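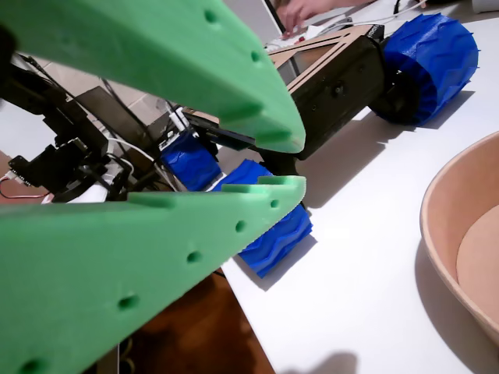
Opened by Sena Dankwa | Assigned to Jörg Pfeiffer | Status: Resolved

Support > Fillimia cart > Wheels and hubs > Ticket 
Search tickets Go Advanced search

Subject: Cart pulls left with a load on top, runs straight when empty

Cart is the Fillimia kit with the dark body, the wooden lattice on top and the clear panel set into it. Wheels are the blue printed ones with the chevron tread. Assembled from the box contents in March, no parts substituted. Surface is a white tabletop, level checked in both directions.

Symptom: empty, the cart holds its line over the full 60 cm test run. With a melon on top it drifts left before the halfway point and the drift increases to the end of the run. Reversing the direction of travel reverses the drift. Swapping the battery made no difference. Tightening the fastener on the side of the body made no difference.

Requesting a check of the wheel set before I reprint anything.

Sena Dankwa, 9:40

---

Received. Please supply the following:

- width across the wheels, outside face to outside face, front and rear
- tread direction on each wheel, viewed from above
- whether any hub screw turns freely

Also describe the load. The top panel is a cover and has no rated capacity. The lattice carries the weight.

Jörg Pfeiffer

---

Measurements taken with calipers, cart empty:

Front: 128 mm
Rear: 134 mm

Chevrons point forward on both sides at the front. At the rear they point forward on the right and backward on the left. No hub screw turns freely. One black hub sits closer to its wheel than the others do.

Load is a single whole melon, nearly round, netted rind, pale yellow-green. It is being used because it is what the cart is supposed to carry at the Terham produce table on Friday. Stem end marked as the reference point so that it goes on the same way each time.
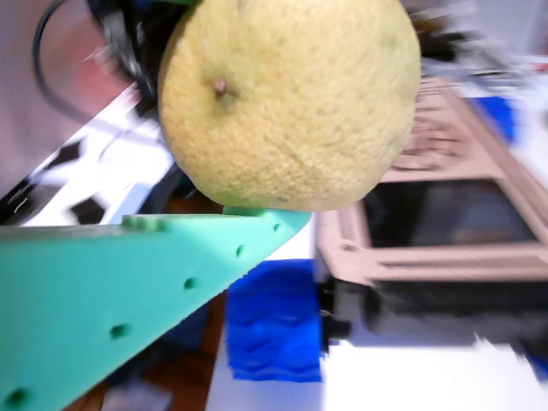 Test load. Stem scar used as the orientation mark.

Sena Dankwa

---

Two separate faults in those numbers.

1. Width. Front and rear should match at 134 mm. The front pair is missing its spacers, 3 mm per side. Check the bag with the spare screws; they are thin black rings and are easily left in there. Without the spacer the wheel can rub the body panel once the cart is loaded and the axle flexes. Empty, there is enough clearance that nothing touches.

2. Tread. The left rear wheel is mounted the wrong way around. On a hard table this should have little effect by itself. Correct it anyway, so that it can be ruled out.

Do the spacers first, then test, then the rear wheel, then test again. Please do not change both at once.

On the load: a melon is heavy for its contact area and it settles off center unless it is held. Note where it comes to rest on the lattice. If it is always left of center you have a third cause.

Jörg Pfeiffer

---

Adding a note from the Mancuso build, same kit. We had the rubbing problem and found a polished patch on the inner face of the wheel, on the blue plastic near the hub. It is hard to see under overhead light. Run a fingernail across it.

Thomas Zuccaro

---

Results.

Spacers found in the screw bag. Fitted to the front pair. Width now 134 mm front and rear. Loaded run, 60 cm: drift reduced, still present in the last part of the run.

Polished patch confirmed on the front left wheel only. Light wear, wheel kept in service.

Left rear wheel turned around. Loaded run: no change that I can measure.

Melon position: it settles toward the left of the lattice each time, regardless of which way the stem end faces. Put a ring of folded cloth under it. Loaded run with the ring: straight. Repeated with the melon turned end for end: straight.

Removed the ring, drift came back. Refitted it, drift gone.

Sena Dankwa, 14:15

---

Then the remaining drift is load position and the wheels are cleared. Leave the cloth ring in place. If you want something more permanent, Iditz has a cutting file for a round cradle that drops into the lattice. Giorgia Marino maintains it; ask for the version with the wider opening, as the standard one was drawn for oranges.

I have asked for the spacers to be moved to the hub bag in the packing list. Assembly step for the front hubs will be reworded to mention them.

Closing as resolved. Reopen if the rubbing returns after the wheel has worn in.

Jörg Pfeiffer

---

Cradle file requested. Sveva Guerra is cutting it with the next sheet.

Sena Dankwa

Filed under: wheels, hub spacers, drift under load, assembly errors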